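About Fandlow

Hello, and thank you for wandering over to this page. Most people come to Fandlow for the weekend previews or the handicap tables and never get as far as finding out who writes them, so if you have, we're rather touched. Put the kettle on, as we do tend to go on a bit.

Fandlow is a small, independent sports tips and previews service. We write about football (mostly the lower divisions and the Nordic leagues), handball, ice hockey and a little cycling in the summer months. We don't take bets and we don't hold anybody's money. What we do is watch a great many matches, keep careful records and tell our readers what we think, with our working shown so that you can disagree with us properly.

How we started

It began with an email list. Hadiza Yusuf was working in the accounts office of a bus company and had got into the habit of sending a few friends her thoughts on the coming round of fixtures, usually during her lunch break and usually far longer than anyone had asked for. The friends passed it on to their friends, and by the end of that first season there were 183 people on the list, a fair few of whom she had never met. One of them was Lorenz Zwahlen, who wrote back to say that he liked the emails very much but that her way of working out away form was all wrong.

They argued about it for most of a winter. Lorenz had spent years doing stock forecasts for Moser, the garden furniture people, and had his own ideas about what you can and can't learn from a short run of results. Hadiza had her own ideas too, and was not shy about them! In the end they agreed to run both methods next to each other for a full season and see which came out better. Hadiza's won on draws, Lorenz's won on pretty much everything else, and the mixture of the two is still what sits underneath our football ratings now.

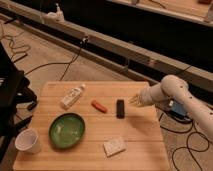

The name came later, and there isn't a grand story behind it. Faltard was the first choice, and it was on the newsletter for one whole season, but readers kept spelling it wrong and it did sound a little rude when you said it quickly. We kept it for our members' prediction league, where it seems to have found a happy home. If you see somebody in the comments boasting about their Faltard position, that's what they mean.

Who we are

There are five of us now, which still feels like a crowd.

Hadiza Yusuf is our editor and writes the Friday-night-sort-of-mood long preview that opens each round. She reads every single piece before it goes up and has a deep dislike of the word "banker". You will not find it anywhere else on the site.

Lorenz Zwahlen looks after the numbers. He builds the ratings, checks the prices we quote and writes the monthly review, including the months when he would plainly prefer to be writing something else.

Ulla Laitinen covers ice hockey and the Nordic football leagues. She played in goal herself until her knees had a word with her, and her notes on goalkeepers are, to our minds, the best thing we publish. If a club has quietly changed its starting keeper, Ulla will generally have spotted it by the warm-up.

Abelardo Llanos does handball and cycling. He joined us after writing in so often to correct our handball pieces that it seemed simpler to let him write them. He also answers most of the post, so if you have had a kind and very thorough reply from us, it was probably from him.

Verena Hubmann keeps the website standing up, sends out the emails and deals with memberships. She says she has no interest in sport whatever, and yet she finished second in the prediction league last year, a point behind a retired postman.
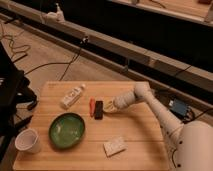

How we work

Every tip we publish goes through two people. Whoever knows the league writes the preview and says what they'd expect the price to be, and then somebody else has a look at it cold, without having seen the match notes. If the two of them are miles apart we talk it over, and quite often we leave the match alone. We turn down a lot more games than we tip, and we know that can be frustrating when you've sat down of an evening hoping for something on the late kick-off. We would still sooner give you a short list we believe in.

We write down the price at the time of publishing and that's the one that goes in the record. If it has gone by the time you get there, please don't chase it. Prices move, sometimes within minutes, and there will be another match along soon enough.

The record itself is open to everybody, members or not. Last season we put up 600 selections across all sports, and each one is there with its date, its price, the stake in points and how it finished. You'll find some very nice runs in there. You'll also find the spring when Lorenz's ratings fell head over heels for a team that went on to lose seven on the trot, and we've left that in too, along with the comments underneath it.

We are sometimes asked whether we bet on our own tips. Some of us do, in small amounts, and some of us don't at all. Where a writer has a bet on a match they're previewing, it says so at the foot of the piece.

Membership

A good half of what we write is free and always will be. Members get the full set of previews, the ratings tables, entry to the Faltard league and Ulla's Westia notes, named after the café where she writes them up after the morning's video. Membership runs by the month, you can stop whenever you like, and new members have 30 days to change their minds and have their money back. You needn't give a reason, although Verena does like to know.

Our oldest member is 93 and follows the Finnish second division more closely than any of us. He has been kind enough to point out two errors in this year's fixture list alone.
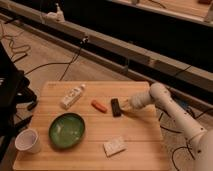 A word about betting sensibly

We love sport and we enjoy the puzzle of a well-set price, but we've no wish to be part of anybody's worries. Please only ever bet with money you can comfortably do without, decide on your limit before you start and stick to it when you're losing (and when you're winning, when it can be even harder). Our stakes are given in points so that you can set a point at whatever suits you, and for a good many of our readers a point is worth nothing at all. They play along on paper and have just as much fun.

If it has stopped being fun, do stop, and do talk to somebody. Your doctor is a good place to begin, and your bookmaker has to let you close your account or take a break from it. If you'd like us to take you off our emails at the same time, write to Verena with the one word "pause" and she will see to it the same day, with no questions and no "are you sure?" messages afterwards. Fandlow is for over-18s only.

Getting in touch

We'd love to hear from you, particularly if you watch a league we don't cover and think we should. June is our quiet month, when the hockey is done and most of the football has packed up, and it's the best time to catch us with a longer question or an idea for next season. During the season itself please bear with us, as replies can take a few days. Corrections are welcome all year round, and handball corrections go straight to Abelardo.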